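The Slow Boat to Irkbridge

Forty cars fit on the Lenon if everyone behaves. In October, with the summer people gone and the light going by late afternoon, there are usually twelve, and one of them is the bread truck. The bread truck goes first. I learned this on my first crossing, when I pulled up ahead of it and a deckhand in an orange coat looked at me the way you'd look at someone who had sat down in the middle of a wedding aisle.

The Lenon has been running between Dekero and Irkbridge for longer than the people who complain about it have been alive. It takes 40 minutes on a good day. A bridge would take four. This comes up a lot, mostly in the snack bar, mostly from men who have not been asked.

"They've been going to build that bridge since my father had hair," says Jenő Hegyi, the captain, who has very little himself. He has worked the channel for most of his adult life and steers with two fingers, the other hand being reserved for coffee. I asked what he'd do if the bridge ever got built. He thought it over for the better part of a mile and said he would probably drive over it once, to be polite.

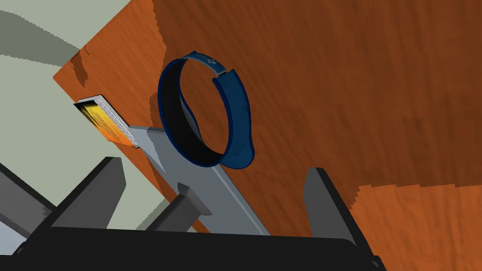 The wheelhouse smells of diesel and toast. There is a radar screen, a newer radar screen that Hegyi doesn't care for, and a paper chart so soft from folding that it drapes like a dishcloth. The channel moves, he says. Sand comes in from the west after every hard blow and settles wherever it's least convenient, and the dredge arrives some weeks later to put it somewhere else. In between, the Lenon threads her way along a line of buoys that Hegyi treats as suggestions from a well-meaning relative.

Down on the car deck, things are run by Rattana Limsakul, whose title is mate and whose real job is geometry. She can look at a line of waiting vehicles and see the whole deck loaded before the ramp is down: the camper on the centerline, the pickups outboard, the little hatchback tucked into the gap by the stairwell where its owner will have to climb out through the passenger door. Drivers do not always appreciate being a piece in someone else's puzzle. They inch when she says inch, though. I watched a man in a very expensive car decide to argue, meet her eye, and fold in his mirrors.

"Everybody thinks their car is the normal size," she told me.

She grew up in Irkbridge, rode the ferry to high school every morning, and did her homework on the port-side benches, which are still the good ones because the heater is under them. The kids still ride it. They come aboard at seven in a heap of backpacks and unlaced shoes, and sleep the whole way over with their mouths open. In fog they're late, and the school has given up asking for notes.

Fog is the one thing that reliably stops the boat. Wind makes her roll and rain makes her miserable, but she goes. When fog sits down on the channel, the sign at the Dekero landing changes to DELAYED and stays there, offering no further opinion. People turn off their engines. Someone walks a dog that has already been walked. The Tikkanen, the smaller relief boat, waits at her berth across the way, and newcomers always ask why they can't just send that one, as if she had been built with better eyesight.

I spent a three-hour delay there with a cooler of someone else's shrimp and two strangers who had opinions about the shrimp. By the second hour we had covered divorce, roofing and whether the snack bar had ever sold a decent sandwich. It was a better afternoon than most I've planned. 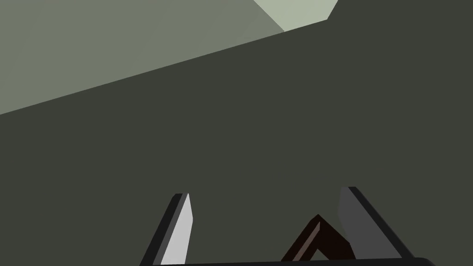
The trouble with the Lenon, on paper, is the paper. She costs more to run every year and the fare hasn't moved to match: 15 dollars for a car and driver, nothing for anyone on foot. Her engines are old enough that parts have to be made. There's a plan for a new vessel with a covered lounge and room for twice the cars, and there are drawings of it taped up in the terminal, full of slim, happy people who have never waited for anything. Irkbridge has 400 year-round residents. Several of them have drawn mustaches on the passengers.

Hegyi thinks the new boat will be too tall for the wind. Limsakul thinks it will be fine, and would like a deck with straight sides, and would especially like a ramp that doesn't need kicking. They have been having this discussion for two years over the radio, between loading calls, and neither has given an inch.

My last trip was the evening run, six o'clock, nearly dark. I was waved into the spot by the stairwell and climbed out over my own gearshift. The bread truck was at the front, empty and heading home. Up on the passenger deck a woman had claimed the bench over the heater and was knitting something large and brown, and she moved her bag over so I could sit down.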